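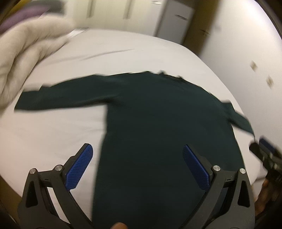 Lotmont Home Skills Club – Laundry and Linen Group

Folding tips from the Ravn open day

Eleven of us went to the open day at the Ravn workshop in Gonaswood on 2024-08-23. The morning was about teaching machines to handle clothes. People fold garments with a gripper in each hand, the folding gets recorded, and the recordings are used to train a robot. The shirt demonstration was done on a bed, with a dark green long-sleeved shirt laid out flat and the arms spread wide. The grippers have two fingers each, with blue textured pads at the ends.

Vilhjálmur Ragnarsson led the session and let us all try. Working with two fingers per hand shows up every bad habit you have. These are the notes we brought back for folding at home.

Clear a space bigger than the shirt. Push the duvet to the top of the bed and leave it there. A long-sleeved shirt with its arms out takes up more room than you expect.

Use a plain surface in a color that contrasts with the garment. Dark on pale is easy to see. Dark on dark is hard for the robot and not much better for you in the evening.

Spread first, fold second. Pull the sleeves out to the sides and smooth from the middle toward the cuffs. Most crooked folds start with a twisted sleeve.

Check the neckline. It tends to bunch. Pinch it at both shoulder seams and give one light tug.

Pick up two points at once, one in each hand, and keep the cloth between them just taut. Lift low, move across, put down. If you lift high the fabric swings and you have to start over.

Fold sleeves in before you touch the hem. Bring one across the body, lay it down straight, then do the other. After that, fold the hem up to the collar, or in thirds if your drawer is shallow.

Let go completely before you move your hand away. With the grippers, half of us dragged the sleeve back out again. The same thing happens with fingers – you just don't notice it as much.

Kolbrún Hjaltested, who records for the project, folds 100 garments on a full day. She starts with the long sleeves and leaves T-shirts for the afternoon. She also told us to stop re-smoothing. One pass with a flat hand is enough for anything going in a drawer.

Towels were on the other table. Those notes will go up once Momonura has been written up too – that visit was in March and is still waiting.

Bring a long-sleeved shirt to the next meeting. Allow 20 minutes for the practice.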